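# 机器会收拾桌子了吗？

吃完早饭，桌上有一个碗、一个碟子，还有一个托盘。妈妈说：“请把桌子收拾一下。”你会怎么做？你大概不用想，手就伸出去了。碗放进水池，碟子也放进水池，托盘擦一擦，放回柜子。一分钟以后，你已经去穿鞋了。

现在请你想象，妈妈的这句话是对一台机器说的。机器听懂了“收拾”这两个字。可是，它知道哪个是碗吗？它知道从哪里拿吗？它知道要用多大的力气吗？

这篇文章要讲的就是这件事：家里的活儿，商店里的活儿，机器现在能做哪些，还不能做哪些。

## 机器早就在家里干活了

先看看你的家。洗衣机是机器，洗碗机是机器，会自己在地上跑的扫地机也是机器。它们干得不错，而且不会喊累。

但是你注意过没有？洗衣机不会自己把衣服从椅子上捡起来。衣服要由人放进去，洗好了也要由人拿出来，晾好，叠好。洗碗机也一样，碗要由人一个一个摆进去。扫地机看见地上有一只袜子，有时候会绕过去，有时候会把袜子卷进肚子里，然后停在那里叫。

所以，一件家务常常可以分成两部分。一部分是“洗”“转”“吹”“吸”，这些机器很早就学会了。另一部分是“拿”“放”“摆”“叠”，这些要用手。难的就是用手的这一部分。

## 拿一个碗，要几步？

我们来慢慢地拿一个碗，像看慢动作那样。

第一步，看。你的眼睛找到碗，也找到碗旁边的东西。

第二步，伸手。手不能太高，也不能太低。如果旁边有别的东西，手还要绕过去，不能碰倒它。

第三步，抓。手指碰到碗边的时候，你马上知道碗是滑的还是不滑的，是空的还是装着汤的。

第四步，拿起来，走过去，放下。放下的时候你会慢一点，因为你知道碗会碎。

你每天做很多次，所以不觉得它难。你一岁的时候可不是这样！问问家里的大人，你小时候有没有把饭碗推到地上过。

机器没有做过小孩子，它没有用几年时间来扔碗。人要想别的办法来教它。

## 先由人拿着夹子做一遍

很多机器的手没有五根手指。它们只有两根，像一把夹子，可以张开，也可以合上，我们叫它“夹爪”。两根手指也能做不少事情：你可以试试只用拇指和食指拿铅笔、开抽屉、翻一页书。翻书的时候，你可能会有一点儿着急。

有一种教法是这样的：人把夹爪握在手里，用它去干活。人的手不直接碰东西，只有夹爪碰。如果夹爪上装了摄像机，它就会把看到的画面都记下来。以后，机器可以从这些画面里学习：东西在这个位置的时候，夹爪应该往哪里走，应该什么时候合上。

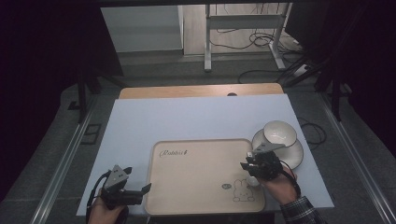
*桌上有托盘，还有放在碟子上的碗；人的左手和右手各握着一个夹爪。*

为什么要两只手都用呢？你可以做一个小实验。请你把一只手放在背后，只用另一只手打开一个有盖子的铅笔盒。盒子会在桌上跑来跑去。如果有另一只手按住它，就容易多了。很多家务都需要两只手：一只手扶，一只手拿；或者两只手一起抬。

两只手一起工作，还有一个新的问题，就是它们不能撞到一起。你的左手知道右手在哪里，闭着眼睛也知道。机器的左手和右手也要“商量”，由电脑来安排谁先走，谁等一等。

## 只教一次够不够？

不够。如果你只看过一次别人系鞋带，你就会了吗？多半不会。

机器学东西比你慢。同一个动作，人可能要做 200 次，有的时候要做 400 次，而且每一次都最好有一点儿不一样。今天碗在左边，明天碗在右边。早上窗户很亮，晚上只开一盏灯。碟子换了一个颜色。托盘歪了一点儿。

如果每一次都完全一样，机器就会学得太“死”。碗只要移开一个手掌那么远，它的夹爪还是会走到原来的地方，在空气里认真地夹一下，然后把“空气”端到水池边去。看到的人会笑，可是教它的人要重新开始工作了。

## 从夹爪那边看过去

你的眼睛长在头上，手在下面。如果你的手上也有一只眼睛，你会看到什么呢？

装在夹爪上的摄像机就像那只眼睛。它离东西很近，所以小东西会变得很大，大东西只能看见一部分。一个杯子可能只露出下半截。

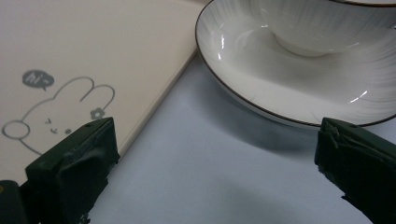 *Mingxuan Hou*

看得近有好处。夹爪和杯子之间还差多远，从近处看得比较清楚。坏处是，它看不见整张桌子。所以有的机器会用几只“眼睛”：一只在高的地方，看全部；别的在手边，看细节。电脑把几幅画面放在一起想。

再说说亮光。你看上面的碟子，白色的釉面上有一条亮亮的反光。你一看就知道那是光。机器一开始不知道。它可能会以为那是一条白线，或者是碟子的边。亮的、白的、透明的东西，对机器来说都很麻烦。玻璃杯是最麻烦的同学之一，因为从玻璃杯看过去，看到的是杯子后面的东西。

还有图画也会让机器糊涂。封面上画着一只小兔子，灰色的对话框里写着“hi~”。你知道兔子是画上去的，拿不起来。机器要学过才知道，画上的东西和桌上的东西不一样。如果没有学好，它可能会想去夹兔子的耳朵。

## 扁的东西为什么难拿

请你把一张纸平平地放在桌上，然后只用两根手指，从上面把它夹起来。不可以推到桌子边上去，也不可以用指甲。

是不是很难？手指没有地方可以进去。

本子、碟子、托盘都有这个问题。它们贴着桌面，夹爪找不到可以夹的边。人会很多小办法：把东西推到桌边，让它露出来一点儿；或者用一只手压住这边，让那边翘起来；或者从翘起来的边下面伸进去。托盘的边比中间高一点儿，这道边可以帮忙。如果夹爪的一根手指在边的里面，另一根在边的外面，合起来就有东西可以夹住。 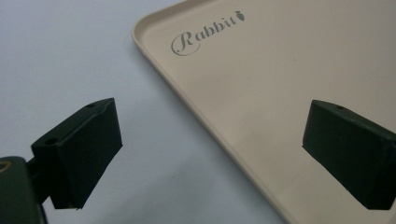
*托盘上印着“Rabbit”，最后面还有一个胡萝卜形状的小图案。夹爪的两根手指张开着。*

可是夹住了，还不等于拿稳了。如果只夹住一个角，托盘另一头会往下掉，上面的东西就会滑下来。一只夹爪夹左边，一只夹爪夹右边，两边一样高，慢慢抬，这样才稳。餐厅里的服务员能用一只手托着托盘走路，那是练了很长时间的本领。

## 小镇上的一家早餐店

下面讲一个商店里的故事。

在 Sakitz 镇有一家早餐店，叫 Bellamy。去年六月，店里来了一台机器，名字是 Drello。它有两条手臂，站在柜台后面，负责把干净的杯子放到碟子上。早上 9 点以后客人最多，店里的人希望它可以帮忙。

第一天，它放好了 41 个杯子。听起来很多吧？可是店员一个早上要做的事情，除了放杯子，还有擦桌子、找零钱、捡起小朋友掉的勺子、告诉客人洗手间在哪里。Drello 只会放杯子。有一位客人把围巾放在柜台上，Drello 就停住了，亮起黄灯，等人来帮它。

店员把围巾拿开，它又继续放。

后来店里的人想了一个办法。他们在柜台上贴了一条蓝色的胶带，胶带里面只能放杯子和碟子。从那以后，黄灯亮得少了。你看，人也为机器改变了一点儿自己的习惯。在工厂里也是这样，机器旁边的东西都放在固定的地方，所以工厂里的机器可以干得又快又好。家里就很难。谁的家里会在地上贴满胶带呢？

镇上还有一家洗衣店，用的机器叫 Skikura，它会叠毛巾。毛巾是方的，叠起来比较有规律。有一次，毛巾里面混进了一件小孩的毛衣，Skikura 把它也当成毛巾，叠成了一个厚厚的方块，两只袖子伸在外面。

## 那么，到底会不会了？

现在可以回答题目里的问题了。答案是：会一点儿。

下面这张表可以帮你看得更清楚。它说的是一般的情况，不同的机器会有不同的本领。

| 活儿 | 机器现在怎么样 |
| --- | --- |
| 洗衣服、洗碗（人先放好） | 做得很好 |
| 扫平的地面 | 做得不错，怕袜子和电线 |
| 在固定的地方拿杯子、放杯子 | 练过以后可以 |
| 叠毛巾 | 可以，比较慢 |
| 收拾一张从来没见过的饭桌 | 有时可以，常常要人帮忙 |
| 整理你的房间 | 还早呢 |

为什么“整理你的房间”在最后一行？因为这里面有很多只有你知道的事情。地上的那张纸是垃圾，还是你画了两天的恐龙？那块积木是掉在那里的，还是城堡的大门？机器的手再好，也要先来问你。

## 动手试一试：当一天夹爪

你需要：

- 两双筷子，或者两个厨房用的夹子（请先问大人）
- 一个塑料碗
- 一个塑料盘子
- 一个本子
- 一位朋友

请不要用玻璃和陶瓷的东西，它们会摔碎。

1. 把盘子放在桌上，碗放在盘子上，本子放在旁边。
2. 左手拿一双筷子，右手拿一双筷子。从现在开始，手指不能碰桌上的东西。
3. 把碗从盘子上拿下来，放到本子上，再拿回去。
4. 请朋友把东西换一换位置，你再做一次。
5. 现在把本子拿起来。注意，它是扁的！
6. 最后，请闭上一只眼睛，从第三步再做一遍。

做完以后，和朋友说一说：哪一步最慢？你的手想出了什么小办法？闭上一只眼睛以后，筷子是不是常常伸得太近或者太远？

你可以把自己的小办法画下来。如果你以后要教一台机器收拾桌子，这张画会有用处的。

## 小词典

**夹爪**：机器的“手”，常常只有两根手指，可以张开和合上。

**釉**：碗和碟子外面那层光滑的、亮亮的东西，烧的时候就在上面了。

**示范**：做给别人看，让别人跟着学。人也可以给机器做示范。

**反光**：光照在光滑的东西上，又跑回你的眼睛里。勺子的背面也有，你可以去厨房找一找。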